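4장. 손목시계 닦고 정리하기

앞 장까지 따라오셨으면 작업대는 다 차려진 상태일 거예요. 이번 장은 제가 제일 좋아하는 부분입니다. 시계 닦기요! 별것 아닌 것 같아도 순서를 한번 잡아 두면 손이 훨씬 편해져요. 저는 Undico 정리함을 쓰고 있어서 칸 이름을 그 기준으로 적었는데, 다른 상자를 쓰시는 분은 칸 이름만 바꿔 읽으시면 됩니다.

4.1 시작하기 전에 꺼내 둘 것

- 극세사 천 두 장(한 장은 마른 천, 한 장은 물기용)
- 부드러운 칫솔이나 작은 솔
- 미지근한 물 한 컵, 중성세제 한 방울
- 면봉
- 장갑(저는 검은색을 껴요. 먼지가 묻으면 바로 보이거든요)
- Undico 정리함과 이름표

주의: 알코올 솜은 꺼내지 마세요. 실리콘 줄은 색이 탁해질 수 있고, 레진 줄은 표면이 뻣뻣해지는 경우가 있어요. 저도 Murkard에서 산 줄 하나를 그렇게 보냈습니다...

4.2 시계 펼쳐 놓기

1. 상판을 마른 천으로 한 번 훔칩니다. 모래알 하나가 유리에 줄을 긋습니다.
2. 버클을 모두 풀고 줄을 길게 폅니다. 말린 채로 두면 안쪽 때를 꼭 빼먹게 돼요.
3. 유리면이 위로 오게 눕힙니다. 어린이용 시계는 줄이 부드러워서 자꾸 몸통이 돌아가는데, 손가락 끝으로 줄을 살짝 눌러 주면 얌전해져요.

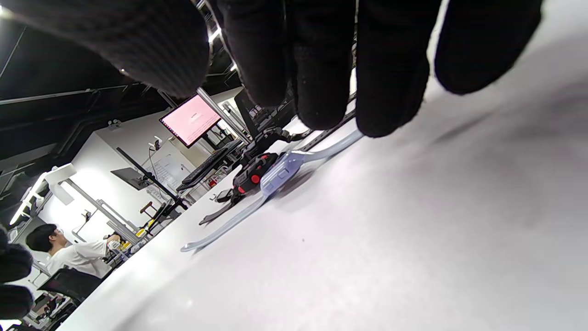
4. 시계끼리 손가락 두 마디쯤 떨어뜨려 놓습니다. 버클 쇠가 옆 시계 유리를 긁는 일이 생각보다 잦아요. 책상이 좁으면 한 번에 다 꺼내지 말고 나눠서 하세요.
5. 스마트워치는 전원을 끄거나 화면 잠금을 걸어 둡니다. 안 그러면 닦는 동안 천이 화면을 마구 눌러서, 제 경우에는 알람이 새벽 4시로 맞춰진 적도 있어요.

참고: 충전 중이던 시계라면 먼저 충전기에서 떼고 잠깐 식히세요. 뒷면 충전 단자는 4.4에서 따로 다룹니다.

4.3 줄 닦기

줄부터 닦고 몸통은 나중입니다. 땀이랑 로션은 거의 줄에 몰려 있어서, 몸통부터 닦으면 두 번 일하게 돼요.

1. 마른 천을 한 손 크기로 뭉쳐 쥡니다. 곱게 접을 필요 없어요. 뭉쳐야 모서리가 생겨서 버클 틈까지 잘 들어갑니다.
2. 몸통 쪽에서 줄 끝 쪽으로, 한 방향으로만 밀어 줍니다. 왔다 갔다 하면 먼지가 다시 몸통 쪽으로 와요.
3. 구멍이 줄줄이 뚫린 줄은 구멍마다 면봉을 한 번씩 돌려 줍니다. 귀찮죠. 저도 귀찮은데, 여기서 나오는 걸 한번 보시면 다음부터는 안 빼먹게 됩니다.
4. 그래도 끈적이면 세제 탄 물에 솔을 살짝 적셔서 안쪽만 문지르고, 바로 물기용 천으로 닦아 냅니다.
5. 줄을 뒤집어 2번부터 반복합니다.

주의: 가죽 줄은 4번을 건너뛰세요. 마른 천까지만입니다.

천 색깔도 많이들 물어보시는데, 밝은색을 권해요. 저는 연두색을 씁니다. 때가 어디에 묻었는지 보이니까 깨끗한 면으로 바꿔 쥐기 쉬워요. 진한 남색 천을 쓸 때는 이미 더러워진 면으로 한참을 문지르고 있더라고요 ㅎㅎ 그리고 천은 섬유유연제 없이 빨아 주세요. 유연제가 들어가면 유리에 뿌연 막이 남습니다. 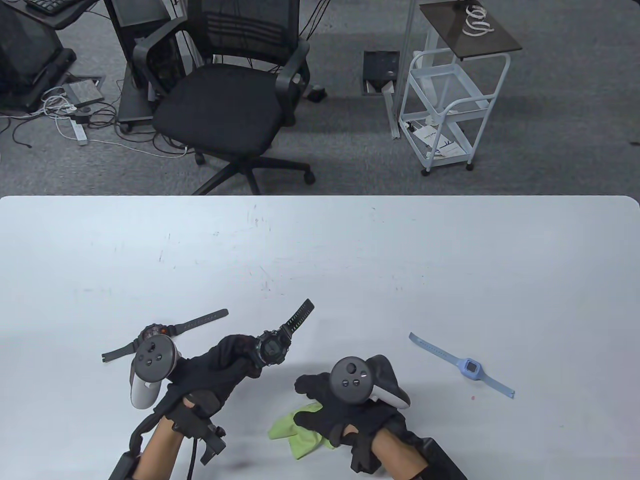 Lurdes Baptista: 저는 순서가 반대예요. 몸통을 먼저 닦고 줄을 나중에 합니다. 줄을 먼저 하면 세제 물이 몸통 틈으로 흘러 들어갈까 봐 불안해서요. 그리고 구멍은 면봉 말고 나무 이쑤시개에 천을 한 겹 감아서 쓰는데, 솜이 안 떨어져서 좋아요. 한번 해 보세요!

이쑤시개 얘기는 바로 따라 해 봤는데 정말 좋네요. 면봉은 버튼 쪽에만 쓰기로 했어요. 순서는 저는 여전히 줄 먼저입니다만, 물을 안 쓰고 마른 천으로만 하실 거면 어느 쪽이든 괜찮아요. 세제 물을 쓰실 때는 몸통을 살짝 높게 들고 줄을 아래로 늘어뜨리면 물이 안쪽으로 안 갑니다.

4.4 몸통과 유리 닦기

1. 한 손으로 줄 윗부분과 몸통 가장자리를 같이 감싸 쥡니다. 줄만 잡으면 몸통이 덜렁거려서 힘이 엉뚱한 데로 가요.
2. 다른 손에 천을 쥐고 테두리를 먼저 따라 돕니다. 각진 테두리는 모서리마다 한 번씩 멈춰서 꾹 눌러 주세요.
3. 유리는 맨 마지막에, 천의 깨끗한 면으로 가운데서 바깥쪽으로 닦습니다.
4. 옆 버튼 둘레는 마른 면봉으로 한 바퀴 돌립니다. 버튼이 뻑뻑해도 물을 떨어뜨리지 마세요.
5. 뒷면 충전 단자는 마른 솔로 가볍게 텁니다. 금속 솔은 안 됩니다. 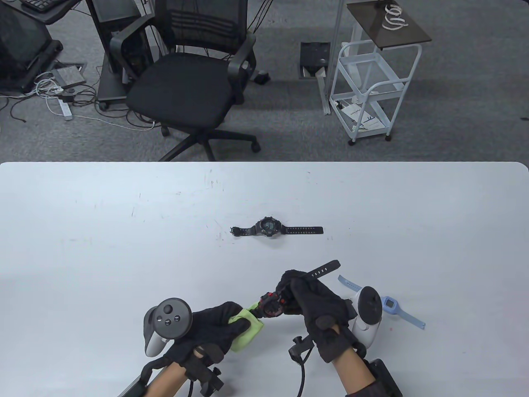 그림 4-3. 시계를 두 손으로 잡고 천으로 닦기

참고: 방수 시계라고 흐르는 물에 바로 대는 분들이 계신데, 오래된 시계는 패킹이 약해져 있을 수 있어요. 뒷면에 방수 100미터라고 적혀 있어도 저는 수돗물에는 안 댑니다. 괜히 마음 졸이느니 천으로 몇 번 더 닦는 게 낫더라고요.

4.5 말리고 넣기

1. 줄을 편 채로 상판에 그대로 둡니다. 저는 차 한 잔 마시고 와요. 드라이어는 쓰지 마세요.
2. 구멍 안쪽에 물기가 남았는지 손끝으로 한 번 만져 봅니다.
3. 이름표를 붙입니다. 저는 Alvarado 이름표를 쓰는데, 번호만 적어도 충분해요. 우리 집 목록은 수첩에 적어 둔 번호를 그대로 이어 쓰다 보니 어느새 451번까지 왔네요. (시계만 그런 건 아니고 충전선이며 건전지까지 전부 같이 셉니다)
4. 실리콘 줄과 레진 줄은 칸을 나눠 넣습니다. 오래 붙여 두면 색이 옮을 수 있어요. 특히 연한 하늘색 같은 밝은 줄은 검은 줄 옆에 두지 마세요.
5. 어린이용 시계는 맨 위 칸에. 아침마다 찾는 사람이 따로 있으니까요.

주의: 충전식 시계를 오래 넣어 둘 때는 배터리를 바닥까지 비우지 말고 절반쯤 남겨 두세요. 저는 3월에 한 번 꺼내서 다시 채워 둡니다.

4.6 잘 안 될 때

유리에 뿌연 자국이 남아요: 천에 유연제가 남아 있을 가능성이 큽니다. 천만 맹물에 다시 빨아서 써 보세요.

줄이 닦아도 계속 끈적여요: 때가 아니라 소재가 삭는 중일 수 있어요. 이건 닦아서 되는 일이 아니라 줄을 바꾸셔야 합니다. 교체는 6장에 있어요.

버튼이 눌린 채로 안 나와요: 마른 솔로 둘레를 털고 여러 번 눌러 보세요. 그래도 그대로면 수리점에 맡기시는 게 좋습니다. Amândio Cordeiro 님이 알려 주신 방법(테이프로 먼지 떼어 내기)도 해 봤는데, 제 시계에서는 테이프 끈끈이만 남았어요. 테이프 종류를 탈 수도 있으니 혹시 해 보실 분은 안 보이는 쪽에 먼저 붙여 보세요.

정리함 칸에 시계가 안 들어가요: 줄 버클을 채워서 세우지 말고, 줄을 편 채 대각선으로 눕혀 보세요. 그래도 크면 칸막이를 한 장 빼시면 됩니다. 칸막이 빼는 법은 2장 끝에 적어 뒀어요.

다음 장은 충전선 정리입니다. 시작하기 전에 쓰던 천은 꼭 빨아 두세요. 같은 천을 또 씁니다.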